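# Chapter 3: Surfaces and Small Objects

A kitchen drawer, a desk and a shop counter have one thing in common. People put small objects down on them all day long and pick them up again without much thought. This chapter is about that ordinary act of setting out. It covers where an object goes, which way it points, how much room it needs, and what the surface underneath does to help or hurt.

Chapter 2 dealt with storage, where objects stay put for days or months. A work surface is different. Things on it move often, and a layout that looks fine at nine in the morning can be a mess by noon. The methods you learned for shelves and cabinets will carry over in part, but you will need some new terms first.

## 3.1 Objects That Stand and Objects That Lie

Every small object has one or more **resting positions**, the ways it can sit on a level surface without being held. A plate has two. A ball has as many as you like, and it will not keep any of them if the surface tilts. A paper cup can stand on its base, stand upside down on its rim, or lie on its side, where it is likely to roll in a curve, as one end is narrower than the other.

The **footprint** of an object is the area of surface it covers in its resting position. A standing cup has a small, round footprint. A long utensil laid flat has a long, thin one, and it also claims more space than it covers, because a hand has to get at the handle. We call this extra space the **reach margin**.
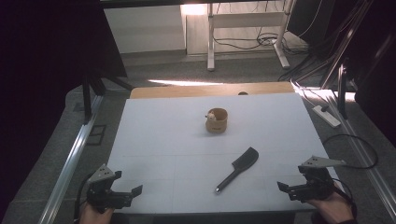

**Figure 3.1** A paper cup, standing, and a spatula, lying at an angle, on a board marked with faint grid lines.

Compare the two objects in Figure 3.1. The cup stands near the middle of the board and the spatula lies closer to the near edge, with its handle running down and to the left. A tiny white figure sits at the rim of the cup. A load like that does not change the footprint of the cup at all, but it does raise the weight a little and shift it toward one side. With an empty paper cup, even a light load placed at the rim matters more than you might expect. You will work out how much in Section 3.4.

The grid lines are worth noting too. Lines on a surface let you record a layout in words: which square, which direction, how far from the edge. The students at Hinura whose records are used in this chapter logged 1,012 layouts over one school year, and nearly all of their entries refer to a grid of some kind. Where no grid was available they measured from the nearest corner, and those entries took longer to write and were harder to check.

## 3.2 What the Surface Does
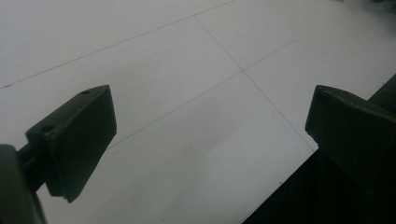 Surfaces are usually described by material, but for setting things out, three other properties matter more: how level the surface is, how easily objects slide on it, and how well they show up against it. The last of these is called **contrast**, and it is the easiest to judge by eye. A pale tiled floor in bright light gives very strong contrast to anything dark. The outline of a dark part stands out at once, although fine detail such as a screw hole can be hard to make out when the part itself is in shadow. A white plastic lid on the same floor might be missed altogether. The rule used in the Plelcombe workbook is to choose the surface for the object that is hardest to see, and we follow it here.

Sliding is harder to judge by eye and should be tested. Set the object down, push it with one finger at the base, and watch whether it slides, tips or turns. Do this 3 times and write down each result. Tall, light objects tend to tip when pushed near the top. Flat ones tend to turn, especially if you push them near one end.

Level is checked last. A spirit level will do, or a marble if you have no level. Check both directions, left to right and front to back — a table that is true one way can still be off the other.

## Before You Go On

You will need a flat board, a ruler marked in millimeters, a paper cup, and one long kitchen utensil. Rule the board in pencil with squares 100 millimeters on a side. Keep the lines light so that they can be erased.

Table 3.1, on the next page, lists 19 common household objects with their resting positions. The last two rows, taken from the Clomdale set, have been left blank for you to fill in after Section 3.3.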